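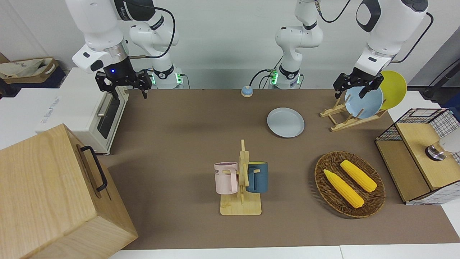
Two-arm station with dish rack, mug tree and basket on the brown mat.

Search all topics Enter keyword Go

Two-arm dish demo at the Sekstead open day: how is it set up, and can we run it with a class?

Posted by Dolores Mbeki

I went to the open day at the Sekstead lab in May and spent most of the visit at the station with the two white arms and the kitchen items. I teach an evening course in basic automation with 16 students, and we have been offered a visit of our own. Before I accept I would like to understand what they would be looking at.

What I noted on the day: both arms are mounted at the back edge of the table and reach forward over the work. Each ends in a black two-fingered gripper. The items are ordinary household ones. There is a slatted wooden rack with a yellow plate and a light blue plate standing in it, another pale blue plate lying flat on the table, a wooden mug tree with two mugs, and an oval basket with two ears of corn. There is also a service bell near the base of one arm. The presenter talked about plates and mugs and did not get to the bell.

My points are these:

Is a task like this programmed as fixed positions, or does the system find the plate each time?

Why would anyone start with a plate lying flat? It looks like the worst case for two fingers.

Is there anything useful for students to do at such a station other than stand and watch?

I have experience with PLCs and one older palletizing arm, so a technical reply is fine.

Posted by Manolis Tsakiris

I can't speak for Sekstead, but I commissioned a similar two-arm cell for Konstantinidis and the general points should carry over.

Fixed positions versus finding the plate: either is possible and you can't tell by looking at the arms. The test is to ask the presenter to move the plate a hand's width and turn the rack a little between runs. With taught positions the gripper will go to the old spot. If the system uses vision or a learned policy, it should correct, within limits. Ask what the limits are. In our cell the rack could be rotated up to 20 degrees before the success rate dropped off, and the mug tree less than that, the pegs being short and the handle having to clear the one next to it.

Flat plate: yes, it is a hard case. The rim sits close to the surface and the fingers need to get under it. The usual methods are:

- press lightly on one side of the rim and pick up the other
- slide the plate to the table edge and grip it there
- use one arm to tilt and the other to grip

The third is one of the better reasons to have two arms at all. A soft mat helps, as the fingertip can push into it slightly without a fault stop. On a hard top we had to set the contact force limit much lower and the cycle got slow.

Placing is a separate problem. A rack slot is narrow, and a plate held off center arrives at an angle. Watch whether the gripper lets go as soon as the plate touches the slats or waits until the plate has settled. In our trials early release accounted for 9 of the first 40 failures, and it was fixed with a short delay and no other change.

For the class, I would split them into two groups and have one group log each attempt with the start position, the grip point and the result. They learn more from a table of failures than from one clean run. Get permission first if you want to hand out the log afterward.

Posted by Christos Vrettos

Went to the same open day. It was good but slow. Get there early, the space beside the table is small and people at the back see very little. Don't know about the programming. I think the bell is to ring when the job is done but that is a guess.

Posted by Evdokia Politis

Adding to what Manolis wrote, mostly on the practical side. I arrange group visits at Setusance, where we run a comparable table.

Ask for the floor marking plan ahead of time. The host should be able to tell you how far each arm reaches at full extension and where visitors stand. Agree on who holds the stop button, and have that person show the group what a stop looks like before the first run. An arm that halts halfway through a lift with a plate in the gripper is worth seeing once, and it leads to the right discussion about what the gripper does on power loss. Some hold and some open. It depends on the model and the configuration, so get the answer for that unit.

I would also ask for one run on the mugs. Mugs hang by the handle, so the orientation of the wrist matters much more than with plates, and students can see the wrist turning to line up with the peg. With plates a lot of the alignment is too small to see from a few steps away.

On the corn: soft or irregular items are normally there as a contrast to the rigid ones. Grip width can't be fixed in advance in the same way. If the host has time, ask for the same item picked from two different angles.

Posted by Dolores Mbeki

Thank you, the rotated rack test is going on my list, along with the power loss point. I have written to the lab to ask for two groups of eight and a mug run. Vangelis Michailidis, who handles bookings there, has replied that the rack may be moved between runs but the bases and the mat may not.

We use cookies to remember your settings and to count page visits. Accept Manage choices

Last updated: 18 Jul 2020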